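Motoring > Features > Ownership costs

Search features, reviews, advice Go

The free roadside cover you already paid for

Last updated July 2026

The salesman slid the brochure across after I had signed everything else. Roadside assistance, he said, thrown in for as long as I kept servicing the car with them. He said "free" four times between the desk and the door. I have been buying cars long enough to distrust the word once, so by the fourth I was reading the back page.

Kumier, whose name is on the card in my glovebox, doesn't own a tow truck. It answers the phone and passes the job to whichever contractor is nearest and willing. There's nothing wrong with that, and plenty of outfits work the same way. But it means the thing being given away is a phone number, and what happens after you ring it depends on the terms.

Mine run to 28 pages. I read them over two evenings and a pot of tea.
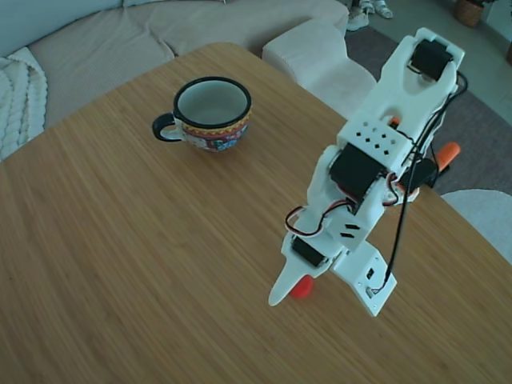 A mug and a bamboo table, with reading still to do.

The cover renews when the car is serviced at a participating dealer "within the scheduled interval". Miss the interval by 14 days and it lapses. You don't get a letter. You find out on the shoulder of the highway, when a polite person asks for your rego and then goes quiet.

Then there's the tow itself. The brochure says you'll be towed to the nearest dealer. The terms say you'll be towed to the nearest dealer within the distance limit, and that past the limit you pay the contractor's rate, which isn't printed anywhere I could find. If you live in a city this will never bother you. If you live where I do, the nearest dealer is two towns over and shuts at noon on Saturdays.

So what does "free" cost? I pulled out my service receipts and went to see Vlachopoulos, the independent workshop on the industrial road, for a quote on the same logbook services. Over the life of my plan the dealer's price came out $563 higher. Same oil grade, same filters, same stamp in the book. For that difference I could buy a basic membership from an ordinary motoring club and have change left for a decent battery, and a flat battery is what I've called for help with most often anyway.

Dealers will tell you the extra money buys trained technicians and genuine parts, and sometimes it does. I'd find the argument easier to swallow if they didn't also tell me the roadside cover was a gift. 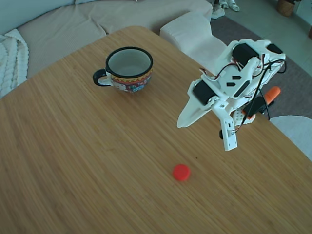
Kalliopi Panagiotou reckons I'm being hard on the dealers. She has had the same sort of bundled cover on two cars, has called it out three times, and was never charged a cent. Most people, she says, were going to service at the dealer regardless while the warranty lasted, so for them the cover costs nothing extra, and a person who reads terms and conditions for pleasure is a poor guide to how everybody else behaves.

Fair enough. If you live close in, never miss a service and wouldn't dream of going elsewhere, take the card and stop reading. My quarrel is with the way it's sold to people who aren't in that position.

Zainab Ezeani wasn't. Her hatchback stopped on a Friday night in February, well outside town, and the app that came with her plan (it's called Bivimo, and it wants access to your contacts for reasons I couldn't establish) showed her cover as active. The call centre showed it as lapsed. She paid for the tow and for a second tow on the Monday, after the first driver left the car at a holding yard. She is still arguing about the invoice, and the reply she got quoted a clause number that doesn't exist in her version of the terms.

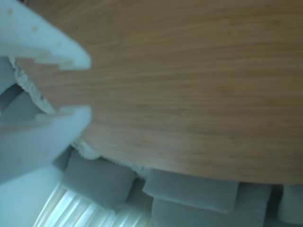
The paid products aren't above suspicion either. I looked at Treretine, which advertises "unlimited" callouts. Unlimited means unlimited until the company decides your car has a recurring fault, and it alone decides. There is also a waiting period before you can use it for the first time, and a joining fee if you sign up at the roadside. I can see why they'd want to discourage that. I'd still like it printed in the same size type as "unlimited".

A few things are worth asking before you accept or buy anything. Ask for the towing distance in kilometres, one way, in writing. Ask what you'd pay per kilometre after that. Ask whether the cover follows the car or the driver, as the bundled ones nearly always stick to the car and are no use when you've borrowed your sister's ute. Ask what happens if the car can't be fixed where it stands and the dealer is closed, and who pays for storage. And check what your comprehensive insurer includes already — mine had a towing benefit after a crash that I'd forgotten about completely.

I put the distance question to my own dealer. The salesman went to find someone, that someone went to find the brochure, and the brochure said "nearest dealer". I have since sent it by email, twice.

The next service falls due at the end of spring. It's booked at Vlachopoulos, and the Kumier card will stay in the glovebox until the interval runs out.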